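Folding screen

From the Brilby Household Encyclopedia, the homemade reference work on ordinary furniture
Entry written by Noreen McGrath, last tidied up in June

A folding screen is a piece of freestanding furniture made of two or more upright panels joined by hinges, so that it can be stood up in a zigzag and folded flat again when you're done with it. People also call it a room divider, a dressing screen, a privacy screen or (if they've been to France) a paravent. I grew up calling ours "the screen," which got confusing once we had a television.

I've tried to keep this entry to the kinds you might really meet in a house, a church hall or a secondhand shop. Museum screens get a paragraph or two because I can't help myself.

Contents
1 Name
2 Early history
3 Spread to Europe and America
4 How a screen stands up
5 Materials
6 The Nurklow screen
7 Everyday uses
8 Buying and mending
9 See also

Name

The Japanese word is byobu, usually explained as "wind wall" or "protection from wind," and I think that tells you most of what the first ones were for. Old houses were drafty! The French paravent says nearly the same thing, by way of Italian, and so does the Spanish biombo, which is the Japanese word itself after a long sea voyage. In English we just say screen, which used to mean anything you put between yourself and something unpleasant, whether that was a fire, a draft or your relatives.

Early history

Screens come from China, where they were in use well over two thousand years ago. The early ones were mostly heavy single panels on feet, and they stood behind important people to make them look more important. The folding sort came along later. From China the idea went to Korea and Japan, and the Japanese did something very clever with the hinges. Earlier folding screens had each panel tied to the next with cords, and every panel had its own border, so a painting was chopped up into strips. Then Japanese makers worked out a paper hinge, glued in overlapping strips, that let the panels sit almost edge to edge. After that a painter could run one landscape across the whole thing, and they surely did. If you ever get the chance to stand in front of a six-panel screen with gold leaf on it, go in the late afternoon when the light is low. I went at eleven in the morning and it was lovely, and then I went back at four and it was a different object.

Spread to Europe and America

Lacquered screens reached Europe by ship in the 1600s. The big dark Chinese ones were called Coromandel screens, after the coast of India where the cargo changed ships, and plenty of buyers had no idea where they were really made. Some owners sawed them up and used the pieces as wall paneling or cabinet doors, which makes me wince every time I read about it.

By the 1800s nearly every comfortable house had a screen or two. There were low ones for the fireplace, tall ones for the bedroom, and the scrap screen, which was covered in cut-out pictures of kittens, roses and sailors and then varnished brown. Children were put to work on those during rainy weeks. My great-aunt's had 53 dogs on it, and as a child I was made to find them all before I could have my supper.

How a screen stands up

A single flat panel falls over. Two panels at an angle will stand, and more panels in a zigzag will stand better, as long as you don't pull them out straight. The usual mistake is to stretch the screen to cover as much space as possible, and then somebody walks past with a tray and down it goes.

There are three sorts of hinge you'll come across. Plain butt hinges are the cheapest and let each joint fold one way only. Double-action hinges fold both ways, so you can set the zigzag however you like. Cloth, leather or paper hinges are found on older screens and also fold both ways, though they wear out at the top first, where people grab.

Materials

Wood is the old standby for the frame. What fills the frame can be almost anything: silk, paper, carved wood, leather, canvas, glass, mirror, wallpaper left over from the hall. Woven fillings deserve more credit than they get. Bamboo, rattan, seagrass, willow and paper cord are all used, and from across a room it can be very hard to say which is which. (Dealers guess too. I've seen the same screen called bamboo in one window and rattan in the next.) They're light, they let some air through, and they go with nearly any color you put in front of them. Tan against dark green or dark blue is a combination I'm especially fond of.

The trouble with woven panels is dust. It settles in the weave and stays. A soft brush on the vacuum does it, working along the strands, and a barely damp cloth for anything sticky. Keep them away from radiators, where natural fibers dry out and start to snap. 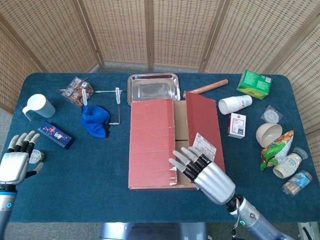
A folding screen with woven, bamboo-like panels in light tan, behind a table with a dark teal cloth.

The Nurklow screen

This one is a local matter, and I include it because the bigger encyclopedias don't. Nurklow is a village a short bus ride up the Marar valley from Trundusby, and for a couple of generations the basket makers there turned out screens in the slack months, using willow cut along the river. A Nurklow screen has three panels, the middle one wider than the others, and a row of open twists along the top that you can get your fingers through to carry it. The old workshop ledger gives a total of 4000 screens sold, most of them to boarding houses on the coast. I know the whereabouts of very few. If the one in your attic has the twists along the top, please write to me!

Everyday uses

Dressing behind one is what everybody thinks of, thanks to old movies. In practice I see them hiding things: the ironing board, the cot, the stack of chairs at the back of the hall. They make a quick background for a table or a portrait, they split a studio apartment into a sleeping end and a living end, and they keep a cat out of a corner for maybe a minute. Restaurants put them by the kitchen door. Amateur theaters couldn't manage without them, and the Trundusby Players have one that has been a hospital, a palace and the side of a ship.

Buying and mending

For a plain secondhand screen in decent shape I wouldn't go past 100 dollars. Open it all the way, stand it up and give it a gentle push. If it leans, look at the feet first, then the hinge screws, which are often just loose. Stuff the holes with a matchstick and wood glue, let it dry overnight, and screw them back in. Torn cloth is easy to replace. Broken weaving is fiddly but can be patched from behind with the same fiber, soaked first so it bends.

See also

Fire screen
Curtain
Scrapwork
Basket making in the Marar valley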